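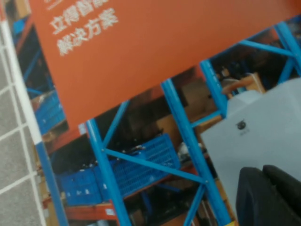
今天一整天脑子里转的都是同一件事：机器到底能不能替人干活了，干家里的活，也干店里的活。早上还没开门我就趴在桌上琢磨这个，越琢磨越精神，连豆浆都放凉了。你看人家册子上印的，橙色的大横幅，白字写着“解决方案”，下面蓝立柱橙横梁的货架，斜撑拉得笔直，蓝色的塑料周转箱往里一坐，纸箱子也在架上待着，看得我心里痒痒的。再回头看我们店后面那间库房，架子是三家关门的铺子凑来的，高矮不一样，最里头那排还垫着半块砖，我就想，要“解决”的话，从哪儿解决起呢？

先记一下今天店里的事，不然过两天又忘了。

上午来了两拨货，一拨是水暖件，一拨是灯具。水暖件那拨最烦人，弯头、三通、生料带、软管，全混在大袋子里，供货的那边图省事，袋子一扎就发车了。我蹲在地上分，分到腿麻，站起来眼前发黑，扶着架子缓了好一会儿。分的时候我就在想，换一台机器来分行不行？弯头和三通它大概认得出来，四分的和六分的靠摄像头量一量也不难，难的是袋子。袋子口那根扎带勒得死紧，我都是先用指甲抠，抠不开再去找剪刀，剪刀还总不在它该在的地方（今天在收银台下面的抽屉里，昨天在窗台上）。机器要干这个活，得先会找剪刀。光这一条我觉得就够它忙一上午的。

还有软管，软管是盘着的，一提起来就散，散了就跟旁边的缠在一起。我缠着缠着就生气，一生气就使劲拽，越拽越紧。机器不会生气，这点我承认它比我强。可是它知道什么时候该松手吗？我后来是把一头慢慢往回送，抖两下，自己就开了。这个“抖两下”我跟谁都讲不明白，去年教新来的小姑娘，教了半天她也没学会，后来有一天她自己突然就会了，问她怎么会的，她说不知道，就抖呗。

灯具那拨倒是省心，一个灯一个纸盒，方方正正，盒子上有码，扫一下就进系统。这种活儿要说交给机器，我现在就愿意交。搬方盒子嘛，从地上搬到架上，再从架上搬到柜台，我一天走来走去全是这个。手机上那个走路的软件经常夸我，说我又超过了多少多少人，我一步也没去公园走过，全是在库房和柜台之间来回。

中午吃的面，加了个蛋。吃的时候把 Raltivmont 寄来的报价单又翻出来看了一遍。他们是做小型仓库搬运设备的，上个月我在网上填了个表，填完就忘了，没想到真有人打电话来，问得可细了，问我库房多大，过道多宽，地面平不平。我说库房176平米，过道嘛，有的地方宽，有的地方得侧着身子过。电话那头安静了一下，又问，最窄的地方有多窄？我说冬天穿羽绒服过不去。那边笑了，我也笑了，后来他说先给我发个资料看看。

报价单我看得半懂不懂。他们有一款矮矮的小车，钻到架子底下把整个架子顶起来，驮着走。听着多好呀！我坐在柜台后面，架子自己走过来，我伸手拿东西就行了，跟吃回转寿司一样。可是单子后面有一页小字，地面高低差不能超过多少，架子腿要统一，每层承重要报备，通道要拉直。我对着那页纸一条一条对，对一条叹一口气。我们最里头那排架子底下还垫着砖呢，小车钻进去第一件事就得撞砖上。

所以我现在有个想法，也不知道对不对：机器能不能干活，有一大半要看地方收拾成什么样。架子要是都能柱子一样高，梁一样平，箱子一样大，人在里头干活都能快一倍，机器当然也就能干了。我要是把库房收拾成那样，可能都不需要机器了，我自己就能早下班。这么一想又有点泄气，绕来绕去还是得先收拾屋子，跟我妈说的一样。

不过也不能说死。下午两点多没什么人，我就去库房试着收拾了一小段，就是靠门那一段，放开关插座的。我把大小不一的盒子全腾出来，换成统一的周转箱，箱子是之前攒下来的，有几个缺把手，我把缺把手的放在最下面。弄完往后退两步看，哎呀，真是不一样，亮堂！标签朝外一贴，找五孔插座再也不用翻了。然后来了个客人要双控开关，我嘴上说马上马上，进去一伸手拿错了，拿成单控的了。因为以前双控在右手边，我的手还记得老地方。客人倒没说什么，我自己在那儿笑了半天。

这个事我觉得挺有意思的，我的手认的是老地方，机器认的是编号。换个位置对机器来说就是改个数，对我来说得重新练好几天。这一条机器又赢了。我今天心里老在给两边记分，一会儿它赢一会儿我赢，比看球还热闹。

再说家里的。家里那台扫地机是 Flarnow 的，买的时候花了2529块，咬着牙买的，买完心疼了好几天。现在让我还回去我是不肯的，它扫得确实比我勤快，我一个礼拜能想起来拖一次地就算不错了。每天我出门它就开工，晚上回来地是干净的，脚踩上去不硌，这个感觉是真好。可它也真够笨的！今天我回家一看，它又卡在阳台那个推拉门的轨道上了，肚子底下搁着，轮子悬着，手机上给我发了一串消息，说请将我移到平坦的地方。我在店里没听见，它就那么趴了一下午，电都快没了。我把它抱下来，还顺手给它擦了擦，擦完才想起来是我在伺候它。

而且它来了以后，家里的规矩全变了。袜子不能乱扔了，充电线得收起来，浴室门口那块长毛的地垫让我卷起来塞柜子里了，它老吃那个垫子的毛。餐椅要倒扣在桌上它才能扫到桌子底下，我早上赶时间，哪有空扣椅子，就把椅子往外一拉，桌子底下那块它扫到多少算多少。我妈上回来，看见我弯着腰在地上捡线，问我干什么呢，我说给机器人腾地方。我妈说那你都弯下腰了，拿个扫帚不就扫了吗。我跟她讲这个不一样，讲了半天，她就嗯嗯嗯，嗯完了自己去厨房拿扫帚了。

上回它那个基站漏水，拿去修，那家店开口要1632，说整个水路要换。我当时站在柜台前面就愣住了，2529的东西修一下1632？我抱着它又回来了，自己上网看人家拆，拆了一晚上，就是一个小胶圈歪了，正过来到现在没再漏。所以说机器干活还有一头要算进去，就是它坏了谁来伺候。我好歹是卖五金的，手上有点准头，换成我姐那样的，螺丝刀都不分一字十字，她就只能掏钱。

叠衣服的机器我也看了。前阵子刷到一个视频，两条胳膊在桌上叠毛巾，叠得整整齐齐的，底下好多人说完了完了保姆要失业了。我把视频看了三遍，发现它叠得可慢了，那个视频是加了速的，角上有小字写着几倍速。不过慢有什么关系呢？我又不着急，我上班它在家叠，叠一天能把那筐衣服叠完我就谢天谢地了。我担心的是别的，毛巾是方的，我那筐里可没几件方的。有领子翻在里头的衬衫，有一条裤腿正一条裤腿反的裤子，还有袜子，深灰的和黑的混在一起，我自己在灯底下都配错过，穿到店里才发现一只有条纹。它要是能把袜子给我配对了，别的都不叠我也认。

晚上收店以后又去了一趟 Ivcombe 那边的仓储超市，买洗衣液，顺便看了看他们新弄的自助收银。以前三个人工口，现在剩一个了，剩下全是机器。我排机器那边，前面一个大爷买了几根葱，葱没有码，机器让他在屏幕上选，他翻了好几页，翻到大葱小葱香葱，他买的是哪种他也说不清，后来店员过来替他点的。那个店员就站在一排机器当中，谁的灯亮了她就往谁那儿跑，我看她比以前坐着收银的时候累多了。这算机器干活还是人干活呢？我付钱的时候特意跟她说了声辛苦，她说没事，跑跑减肥。

回来路上我一直想这个。店里要是也弄成这样，机器搬，我跑来跑去给机器救场，那我是轻松了还是更累了？Raltivmont 的人在电话里讲过，说他们的客户刚开始几个月都得有人盯着，后面就好了。我问后面是多后面，他说看场地。又是看场地。

我倒也不是不想试。我这个人你知道的（你就是这个本子，你当然知道），看见新东西就走不动路。当年店里第一个装扫码枪的就是我们这条街上的我们家，隔壁卖油漆的还笑话我，说一共就那么点货，你脑子记不住吗。现在他家也有了，比我的还高级，不带线的。所以我对机器一直是向着的，今天写这么多抱怨，都是喜欢它才抱怨，不喜欢的我提都懒得提。

要让我排个队，什么活最先交出去，我是这么想的。头一个是搬方盒子，从车上到地上，从地上到架上，机器现在就能干，就差我把地弄平。然后是夜里盘货，这个我盼了好久了。我们店小东西多，光是自攻螺丝就一面墙，每回盘货都是关了门弄到半夜，数到后面我看见螺丝就犯恶心。要是有个什么东西夜里在过道里走一圈，拍一拍，称一称，早上给我一张单子，哪怕不太准，我也高兴死了。上次盘货那批膨胀螺栓，账上和实物差了58个，找了两天，最后在一个装合页的盒子里找着了，谁放的也不知道，八成是我。机器至少不会把螺栓放到合页盒子里去吧？也不好说，我把标签贴错了它就照错的放，还放得特别整齐。

接下来是扫地，店里的地。店里的地比家里难多了，有铁屑，有碎泡沫，有客人试钻头钻下来的木渣，有一回还有半管没拧盖子的玻璃胶，滚在地上流了一滩。我要是把家里那台 Flarnow 抱来，估计进门就得报废，玻璃胶糊在滚刷上，神仙也救不了。这个活我先自己留着。

配钥匙呢？配钥匙的机器早就有了，可客人拿来的钥匙是磨秃了的，照着秃的配出来还是秃的，打不开。得会看，看原来那个齿应该有多高，手上给它多留一点点。我师傅当年教我的时候就一句话，“你看嘛”，我看了两年才看出来。今天有个阿姨拿了把老挂锁的钥匙来，我配了两遍，第一遍插进去转不动，第二遍锉了两下，咔哒，开了，她高兴得不得了，非要给我塞个橘子。橘子挺甜的。

还有一种活我想都没想过要交出去，就是听客人说话。今天下午有个小伙子进来，比划了半天，说要那个，就是水池底下，弯的，拧上去那个，上面那头大，下面那头小。我问他是漏了还是堵了，他说臭。我就知道了，给他拿了个防臭的下水管芯子，连弯管都不用换。他要是对着机器说“弯的那个”，机器肯定卖给他一根弯管，他拿回家装上还是臭。不过我这话也别说太满，现在手机上那些能聊天的也挺会问的，说不定哪天它问得比我还细。到时候再说吧。

写到这儿手有点酸。洗衣机刚才叫了，衣服还得晾，你看，洗是机器洗的，晾还是我晾。晾衣服这个活怎么就没人好好琢磨琢磨呢？从滚筒里掏出来是一大坨，袖子缠袖子，床单还把袜子全裹在里面，跟包粽子似的。烘干机我一直没舍得买，阳台也没地方放，Angelovski 那款小的我看过好几次了，挂墙上的，放购物车里放了有大半年，每次打折都点进去看一眼，看完又退出来。它也只管烘，烘完还是一坨，还是我叠。可要是能省掉晾这一道，冬天手不用那么冷……不能想了，再想又要下单。

晾衣服前先把明天的事写下来，省得躺下了又惦记。

库房最里面那排，把砖拿掉，看看能不能用调平脚垫，咱们自己店里就有卖的，卖了这么多年没想起来给自己用，真是的。过道先量一遍，从门口量到底，把最窄的地方记下来，给 Raltivmont 那边回个话，就算暂时不买，人家问得那么认真，也该给人家回一句。开关插座那段的新位置，在门边贴张纸，写大一点，双控在左边，左边，左边。供水暖件那家，打电话跟他们说下次分开装袋，哪怕就把弯头单独拿出来也好，一句话的事，我拖了好久没说。

阳台推拉门的轨道，找块斜坡条垫上，两头都垫，别让它再趴一下午了。店里有那种橡胶的，黑的，裁一裁正好。先试一天，不行再在手机上给它画个禁区。我不爱画禁区，画了阳台就得我扫，阳台上全是多肉掉的叶子，那个叶子它扫得还挺好的，沙沙沙地全吸进去了，听着特别解压。

刚才去看了一眼，它充上电了，灯是绿的。衣服还在洗衣机里。去晾了。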